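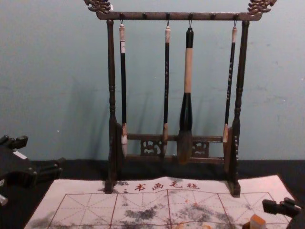 Threads > Open days > Bikosora

Okay so I spent Thursday afternoon at the Bikosora open day and I have a LOT of thoughts, bear with me (thread)

12 replies · 40 likes

First room was packing arms from Grondow. Very fast, very loud, fine. I stayed maybe two minutes. The calligraphy table at the back is where I ended up for most of the visit!

Haiyan Dong was running that station and she let us stand really close. Two black grippers, a rack of brushes with dragon heads on it (I want one for my house), and one of those practice cloths with the red grid that you write on with water.

5 replies · 46 likes

She says a brush is a horrible thing to give a robot. A box stays a box. A brush bends and splays, and it pushes back differently depending on how much water is in it. My aunt taught me a little as a kid and yep, same problem for humans.

A guy next to me, Ramesh Mittal, asked why they don't just use a pen plotter, and Haiyan laughed and said they own one and it's boring. Fair!!

3 replies · 14 likes

I asked how long it takes to teach one simple stroke and she said up to 40 tries, with a person guiding it. Then they change the brush and a lot of that goes out the window. The fat brush is everybody's least favorite, apparently.

Oh and there's picking up small stuff too, like seal stones. I figured that would be the easy part. She said lining a stamp up straight is its own headache, and I believe her, I can't do it either.

2 replies · 14 likes

Bikosora does these again in October, smaller groups, sign up at the front desk. Go after 3 if you can, the school groups clear out and you can ask all your weird questions. Parking is behind the building, the gate sticks, push hard.

1 reply · 5 shares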